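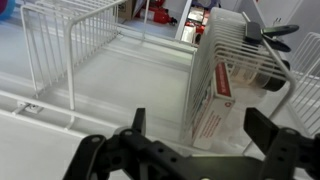
May, 7:40 a.m. Rack shelf, continued.

Coffee first, then the rack question, which I had promised Evelien would be settled by now. It is less unsettled than it was.

Current state: all three white wire racks are on the shelf. The left one and the far right one are empty. The middle one has the white carton with the red label strip, up on its narrow end, and the tan canister with the black lid on its side behind it. Kristof calls this arrangement "provisional." Kristof has called the parking lot provisional for as long as I've worked here.

Points for whoever picks this up:

Carton goes on its narrow end. I tried it flat yesterday and it took over the whole rack like a relative on a sofa. Upright and leaning is fine. Leaning is not a defect, please stop straightening it.

Canister on its side, lid facing right. If it faces left we have to reach over everything to get at the lid, and we've all seen how I reach over things.

The racks stay at the angle they're at. Evelien wanted them square to the rail and drew a very nice sketch (page 346, the good pen). I tried it for a morning. Square looks tidy from the door and is a pain from everywhere you'd stand to use it. Sketch stays in the book on artistic grounds.

Small white clip on the rail: leave it. I took it off once to see what it did. I still don't know what it does, but Kristof noticed within 3 minutes, so it does something for Kristof.

Mernico sent their quote for the deeper racks. 2,125 for the set, delivery to Ikthorpe extra, and the slots are wider, so the thin boxes would fall over in greater comfort. Michiels has the same thing we already own, in gray. I've asked for one on loan and expect to hear back when the weather changes.

To do:
Fill the left rack, starting with the slim cartons from the Branutton delivery. Some 8 of them should fit if nobody gets ambitious.
Wipe the shelf before loading. White was not my choice.
Labels facing out. Evelien has the label maker and is not giving it up without a signature.

11:15. Kristof came by, looked at the empty rack, and asked if it was finished. Told him it was provisional. Slim cartons after lunch.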